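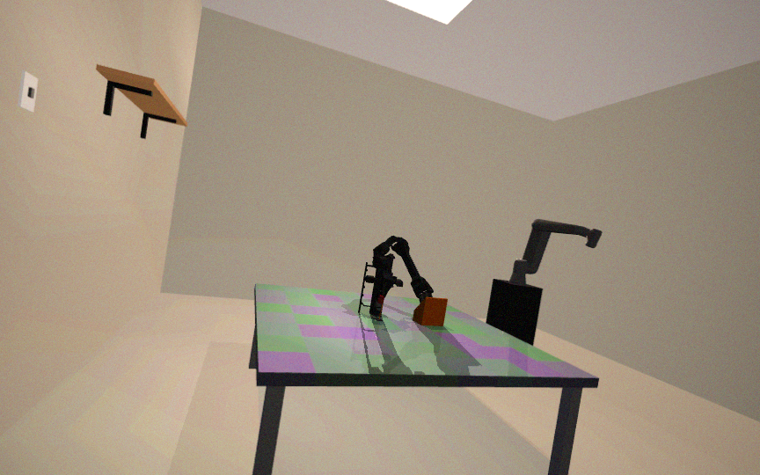
HIRGATE, August

Pridusia is a software kit for building simulated robot workcells. It was written by Fidel Aravena and Benjamín Farías and is sold by Kahsay, a small firm in Hirgate. Users place arms, tables and objects in a room, set the lighting, and run a task before trying it on hardware.

The standard package has 272 parts, among them arms, pedestals, wall shelves and blocks. Tabletops can be given a patchwork surface in green and purple. A license covers 2 computers, and a trial copy runs for 30 days.

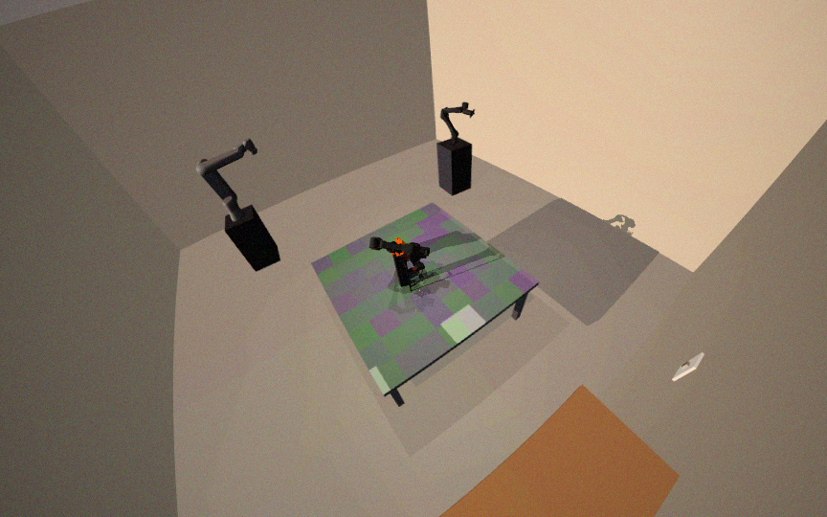

Category: Simulation software

A room can hold more than one robot. Arms may be fixed to a table or mounted on floor pedestals, and each is posed separately. Viewpoints are also set by the user, from a wide view of the room to a close one at the gripper.

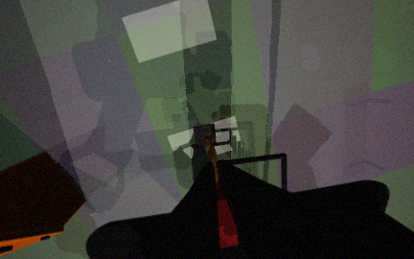 Source: Kahsay product files

Close views are rendered with grain by default, which can be turned off. A review in the Clindstead newsletter praised the shadows but found the manual thin. It gave the kit a score of 90. Support is by email only.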